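Ulleo Housing Association to replace shared laundries in Misent
17 Dec 2020
Residents' Services

Ulleo Housing Association has confirmed that the shared laundry rooms on its Misent estate will be refitted over the coming year, following a review of how the rooms are used and what they cost to run. The work covers 23 rooms serving 1,421 homes.

The association's board approved the spending at its last meeting. The contract has been awarded to Brandão, which already looks after heating and ventilation on the estate. Work will start in the northern blocks and is due to finish in July.

Most of the laundry rooms date from when the estate was built and have had only minor repairs in the years between. In the review, tenants raised long waits at busy times, poor lighting and rooms that stayed damp through the winter. A smaller number said that they had stopped using the rooms altogether and were travelling to the launderette near the station - a trip that many older tenants find difficult.

Each room will be given new drains, a sealed floor, better lighting and an extractor fan that runs on a timer. Doors will be widened where the walls allow it. In two of the rooms, both in the lower blocks next to the canal, the floor will also be raised to deal with repeated flooding.

Booking will change as well. The paper sheets now pinned up outside each room will be replaced by a system supplied by Idanent, which tenants can use by telephone, online or at a panel beside the door. Slots will last two hours and may be booked up to a week ahead. Tenants who do not wish to use the new system may continue to book through the estate office during opening hours.

The association has said that there will be no charge for booking, and that the cost of a wash will stay the same until the work is complete. Any later change to charges would be put to tenants in writing before a decision is made.

While a room is closed, tenants will be given access to the nearest open one. Keys will be issued by the estate office and must be returned when the home block's own room reopens. Notices giving the dates for each block will be delivered at least 14 days before work begins. Tenants who have difficulty carrying laundry between blocks are asked to contact the office as early as possible so that a collection service can be arranged.

The review also looked at whether machines could be fitted in individual flats. It found that 900 of the homes have kitchens with enough space and suitable pipework. Tenants in these homes may install their own machine, subject to written permission, and the association has agreed to shorten the form used for such requests. Permission will still be needed before any plumbing is altered - this applies equally to tenants replacing an older machine in the same position.

Drawings of the new rooms are on display at the estate office and can be posted on request. Comments on the order of works should reach the office by the end of next month.

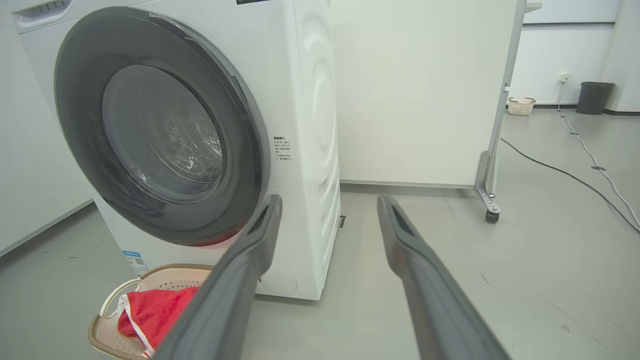
Reading time: 2 minutes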